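Home Appliance Repair, Session 8: Testing a Dryer Thermal Fuse
Instructor: Cornel Moldovan

Welcome back! Tonight is my favorite session of the whole course, because a cheap little part teaches you so much about how a dryer protects itself. We'll use the two Trellov electric dryers on the back bench.

Unplug the machine before you take off a single screw. The fuse sits on the blower housing or near the exhaust duct, with a wire on each end. Pull one wire off (grip the connector, please, never the wire itself!) and set your meter to ohms. A good fuse reads close to zero. A blown one reads open – OL on most meters – and it can't be reset, so it gets replaced.
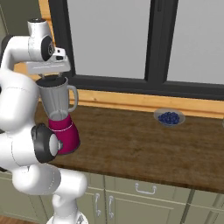 Countertop with a blender held under a white robotic arm.

Now for the detective work! A thermal fuse blows when the dryer runs too hot, and a clogged vent is the first thing to check. Clean the lint screen, pull the duct off the back and look right through it. Then test the cycling thermostat and look over the heating coil for sags or breaks.

Homework: read the wiring diagram for the Yeo dryer and trace the heater circuit from the plug to the coil. Mark every safety device you pass – there are more than you'd think. Bring your meter again next week, we're doing door switches!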